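The Last Cable in the House

Jui-lin Yuen keeps her patch cables in a shoebox, coiled and sorted by length. The long ones are at the back. She has run a small repair counter on Punel Street for 10 years, and the question she hears most often is still about Wi-Fi: why is it slow in the bedroom, and what should I buy to fix it?

Her usual answer is a cable.

Most homes built or rewired in the last two decades can take a wired line to the desk without much trouble. The connector at the end is the same one people remember from the office, a clear plastic plug with a row of gold contacts and a springy tab. Engineers call it the RJ45. Customers call it "the big phone plug."

The tab is the weak point. It snaps when a cable gets dragged backward through a gap behind a bookcase, and after that the plug works its way out of the socket a little at a time. The connection drops for a second, then comes back. People blame the router. Yuen had one customer, a bookkeeper in Fata, who replaced hers twice before anyone looked at the plug.

Cutting off a bad end and crimping on a new one takes Yuen 5 minutes. The eight small wires have to go in flat and in the right order, and the outer jacket has to reach inside the plug so that the clamp grips it. If the jacket stops short, the wires take the strain. 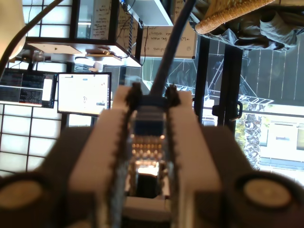 Thick cable is harder to work with. It holds up well under a desk, but it doesn't like tight bends, and its weight hangs on the socket if the run isn't tied to something. Yuen uses cloth straps. She dislikes plastic ties, which get pulled too tight and are a nuisance to cut off later.

For length, she tells people to measure along the wall, go around the door frame, and add a little. The standard limit for a single run is 100 meters, far more than an apartment needs.

In October she wired a house in Seseck, three floors, with a socket in every room. The owner had asked for two.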